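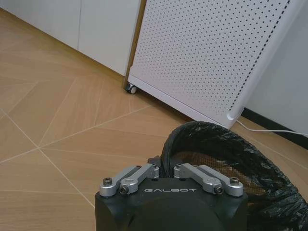 Why not fix the approach pose in the map frame and be done with it, a reader asked under the last post, given that the furniture at Bamness doesn't move between runs. The same comment suggested we were losing time to a perception problem we had made for ourselves.

It's a fair question and we tried it in April. The base localizes well enough to drive through a doorway, but not well enough to put two fingertips over the rim of a waste basket. A heading error that hardly matters at the base gets multiplied by the reach of the arm. The basket also has a liner folded over the rim, and a liner is never the same shape twice. A fixed pose gave us 20 trials with the gripper stopping at a sensible height over the wrong spot.

So the approach is now in two stages. The head camera gives a coarse position for the basket, the arm goes to a standoff pose, and the wrist camera takes over for the last part. Crumpled black plastic is an awkward target. Depth returns come back with holes wherever a fold catches the light, and the hole filling in Plustport (our club's task runner, for anyone new) was happily inventing a surface across the opening. I've turned hole filling off for the wrist stream and fit the rim from the valid points only. If fewer than 400 points survive the filter, the arm backs off and looks again from the other side.

The second item this month is the two-arm work. The Rudel course marks it separately from the competition, which is why half the club cares about it and half doesn't. The requirement is that one arm carries an object while the other stays available, and that neither arm enters the other's reserved volume. Fu, the planner the senior students wrote last year, treats the carried object as a sphere attached to the wrist. For something round and thin this is badly conservative. It refuses paths that a person would take without thinking. 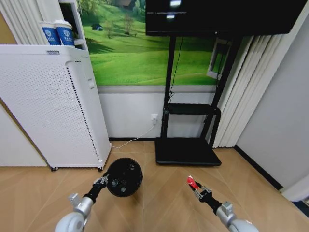 Replacing the sphere with a short cylinder fixed most of the refusals. The cost is that the cylinder has an orientation, and the orientation depends on how the object was grasped, so the grasp transform has to be passed along with the object name. Previously Fu threw it away after the fingers closed. The change is small in terms of code, but it touches the message format, and three people had local scripts that read the old one. If your logger stopped working on Monday, that was me. Pull the current branch and rebuild.

Planning time at the 95th percentile went up with the new shape. I had a budget of 100 ms per query and we are over it when both arms are low and close to the floor. Most of that is the floor itself - it's modelled as one large box, and every link below the elbow gets checked against it. Limiting the check to the forearm and gripper links should bring it back under. I haven't done it yet.

Third, keep-out zones around thin things. Cables on the floor and cables hanging off a stand are both below what our voxel grid resolves. The grid is at 40 mm, and a hanging connector either disappears or turns into a fat block depending on where it falls relative to the cell boundary.
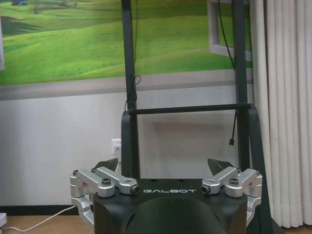
We considered a finer grid and decided against it, as memory use climbs quickly and the update rate was already poor. The current answer is manual. Whoever sets up the room draws a box around each stand in the Plustport editor, including the space between the posts, and the planner treats the whole volume as solid. The gripper can look into it but can't go in. Floor cables get a strip in the base costmap with a high traversal penalty, so the base will cross one only when there is no other route. The arms ignore those strips entirely, which I'd like to revisit before anyone tries picking something up beside one.

A few loose ends for people working on their own branches:

The wrist camera calibration is stored per side. Left and right files are not interchangeable, and the loader does not complain if you swap them.

Gripper opening is now commanded in metres. It used to be a fraction of full travel. Old values will be clamped, so a script that asked for 0.5 will open the fingers all the way and carry on.

The Bamness rules were revised and a run no longer ends when the robot touches furniture. There is a penalty per contact. I would still keep the stop-on-contact behaviour enabled for practice, and it stays on by default in the shared config.

The rim fitting code is in the perception folder with a test bag of recorded data. The test passes on the lab machine and fails on my laptop with a different library version, and I'll look at that next.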